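Oldale Teardown Cell Rulebook, Second Edition
Published by Trnka
Spiral bound, 173 pages. Part no. 530.
Updated 29th September

Most guidance on robots that work inside used electronics reads like a sales sheet with warnings stapled on. We wrote the Oldale Rulebook after reading too much of it. It sets out what a shop should check and write down before an arm goes anywhere near a customer's old PC.

We don't claim that following it makes a cell safe or compliant. No book can do that, and you should be wary of any that says so. You still need your own risk assessment, done on your own floor with your own parts.

What's inside
16 chapters, 11 blank check sheets
Setting force limits for multi-fingered hands near cables and latches
Fixture and parts holder layout
Two arms sharing one table
Stop button placement, and who gets to reset
A chapter on the word "collaborative" – mostly on why it settles so little

Not included: software, training, a certificate for your wall. The check sheets were tried at the Clotthorpe shop, and we dropped the ones that got filled in without being read.

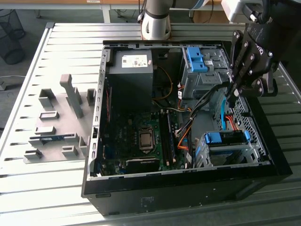 Does a low-force hand mean we can skip the guarding?
That depends on the whole job. A gentle grip says nothing about arm speed, sharp sheet metal or what the hand is holding, so assess all of it before you take a guard away.

Fits the Gustum sheet binder. Replacement check sheets are sold separately. First edition owners should throw out the May insert – the reset procedure in it was wrong.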